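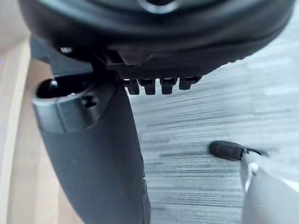

The Hard Part Is the Black Plastic
By our software correspondent

I went to Dririne expecting to write about planning. That's what the company sells, after all: a motion planner called Stavamov that lets a robot arm work its way into tight, cluttered spots without banging its elbow on things. I had a whole list of planning questions. I got through two of them before someone on the perception side said "the planner's fine, it's the map that lies to it," and that was pretty much my day decided!

So let me tell you about the map. Before Stavamov can plan anything, it wants to know which bits of space are full and which are free. It gets that from depth readings, chopped up into little cubes and stored in a grid. A cube is full, free, or unknown. Most planners I've played with at home (badly, on a secondhand arm) treat unknown as full, which is safe and also means the robot refuses to go anywhere interesting. Stavamov keeps a running guess for each cube instead and refreshes the grid every 86 milliseconds. You can watch it on the big monitor, cubes flickering between orange and blue like a very nervous aquarium.

The underside of a chair makes that aquarium go nuts. Chairs came in through Urrutia, an office furniture refurbisher that wants worn ones inspected from below before they go back out. Sounds easy, right? A chair doesn't even move. But black plastic swallows light in one spot and throws a shiny streak in the next, and a depth camera can come back from either one with nothing, or with a surface floating in midair. The team showed me a log in which Stavamov had carefully planned a detour past an obstacle made entirely of glare. It was a lovely path. Smooth as butter, and completely pointless.
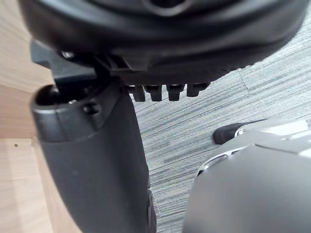

Dririne's fix is a layer called Caststead, and I have to say I fell for it a little. It sits between the camera and the planner and asks how much each reading deserves to be believed. Small parts are where it earns its keep — take the four stubby black pegs hanging in a row under the seat housing, with striped gray carpet showing between them. An older grid would smear those into one solid bar, or lose them and report open air. Caststead compares the color picture with the depth, spots that the stripes break off at each peg, and trusts the edges over the blurry distance numbers. The carpet is doing half the work there, because all those streaks give the matcher something to hold on to.

Of course I asked what happens over plain flooring. Long pause, some laughing. It gets worse, they said, and there's a ticket open.

The other thing I liked is how small it all is. The core of Caststead is 3333 lines of code, and there's a bit of pride about that number (I suspect blank lines have been sacrificed to keep it there). Every setting lives in one plain text file. When a run goes sideways, you replay the log, change a value, and watch the same moment again with the new guess drawn on top of the old one. I sat with the replay tool for most of the afternoon, dragging the trust threshold up and down, and I broke it only once!

The setting I kept coming back to was the one for thin parts. Turn it up and the planner gives every nub and bracket a wide berth, so the camera never gets close enough for a decent look. Turn it down and you start to sweat. The default is 18, in units that I had explained to me twice and still can't repeat, and the team argues over it at lunch. A version that picks its own value from the view is due in August, and I've asked to come back and try it on my own desk chair, which has a wobble I'd like a second opinion on.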